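Monthly Walk-Through, Andreadis Building, Ground and First Floor
April
Done by: Horațiu Vlad
Copy to: Miyuki Kawaguchi, Csaba Takács

Marks used: OK, FIX (to be repaired before next month), ASK (I need an answer from somebody).

1. Exits and corridors
Main door opens fully from inside: OK
Side door to the yard: FIX. It closes, but one must push it with the shoulder. Mr. Takács has already written to Grunov for a new closer.
Corridor free of boxes: FIX. Two cartons of paper were standing near room 149. I moved them to the store, please do not bring them back.
Exit signs lit: OK

2. Fire equipment
Extinguishers in place, pins and seals good: OK
Extinguisher by the kitchen: ASK. The label is hard to read and I could not find the date of last service. Who keeps the paper from Premetti?
Call points not blocked: OK
Alarm test at 7:30 in the morning: OK, heard on both floors. In the archive it is weak when the door is shut.

3. Electrical
Cords and plugs: FIX. One extension cord in the meeting room has a crack near the plug. I took it out of use and put tape with my name on it.
Panel doors locked: OK
Heaters under desks: ASK. Last month we agreed that they are not allowed, but I see again one. I did not write whose it is.

4. Stairs and floors
Handrails firm: OK
Edge strips on steps: FIX, the third step from below is lifting on the left side.
Mat at main entrance: OK, lies flat now.

5. Reception display
Stand steady when pushed with the hand: OK
Sharp edges: OK, the dark panel has rounded corners and the white base is smooth with a rounded lip.

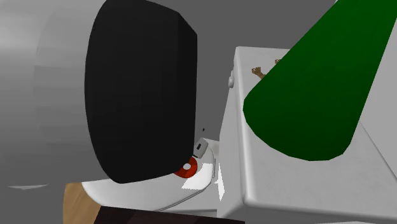
6. Kitchen and first aid
First aid box complete: FIX. Plasters and burn gel are missing. Order number at Bimley is 372.
Hot water not above the mark: OK
Refrigerator door seal: OK, but please clean it.

7. Open from last month
Lamp in the yard: done.
Window handle in room 200: not done, the part did not arrive. Aliki Kourkoulas will call again.

Signed: H. Vlad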